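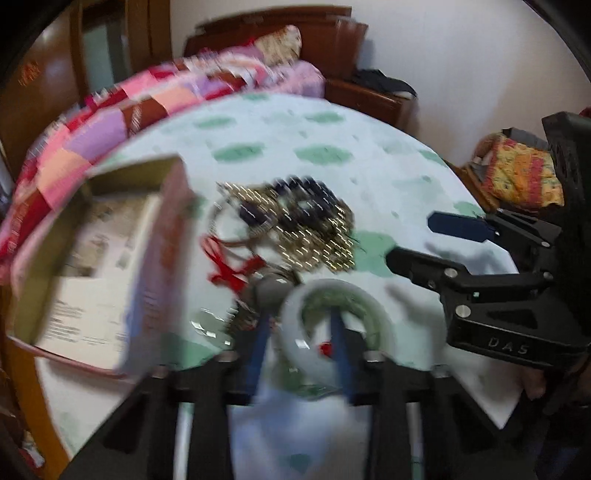
Surden is a subscription service for small retailers who want to manage their search listings, product pages and email campaigns from one account. This review was prepared for member businesses that sell online and do not employ marketing staff. Our test shop sells jewellery and giftware, and the item used for most of the trial was a thick bangle, glossy and jade-like, pale grey-white on one side and mottled green on the other. Goods of that kind are hard to describe in a product title, and they gave the software a fair amount of work to do. The trial ran for 40 days on the standard plan.

Setting up

Registration requires a business name, a web address and proof that the applicant controls the site. Verification was completed in 24 hours. Surden then reads the existing pages and produces a report of missing titles, duplicate descriptions and broken links. The report was accurate, although it listed the same broken link under two headings and marked our privacy page as thin content. Neither matter is serious. Users should read the whole report before accepting any automatic corrections, as these are applied to the live site and can be reversed only one page at a time.

Search listings

The listing editor is the strongest part of the product. It shows the title and description as a shopper would see them on a phone and on a desktop computer, and it warns the user when either is too long. Suggested wording is plain and usually sensible. The colour field accepts only one value per item, so a stone with mixed colouring must be entered under the dominant shade and the remainder explained in the description.

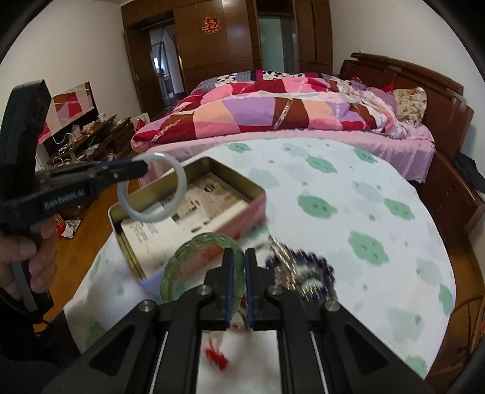 Bracelets and bangles in green, dark purple and pale whitish tones.

Email campaigns

The email tool is adequate. Seven templates are supplied, and two of them displayed poorly in older mail programs during our tests. Contact lists can be imported from Plamance without difficulty. Lists from Nyaga had to be saved as a plain file first, and the date of consent was lost in the process. Businesses that rely on that date for their privacy records should keep a separate copy before moving.

Reporting

Figures are updated once a day. The summary page separates visits from search, email and paid advertising, and it can be sent to a colleague as a printable file. We would have preferred a longer history - the standard plan keeps only the current quarter, and a retailer wishing to compare one October with the next must pay for the higher tier.

Support

Our 2 written enquiries were both answered by the next business day. The first reply was complete. The second referred us to a help article written for an earlier version of the menu, and a further message was needed. Telephone support is not offered on the standard plan. Prekar, which we reviewed previously, includes it at the entry level but has a weaker listing editor.

Assessment

Surden is recommended for shops with a modest catalogue and a settled website. It is less suitable for businesses that depend on email for most of their sales.

Reviewed by Elibariki Mosoti
09/05/2019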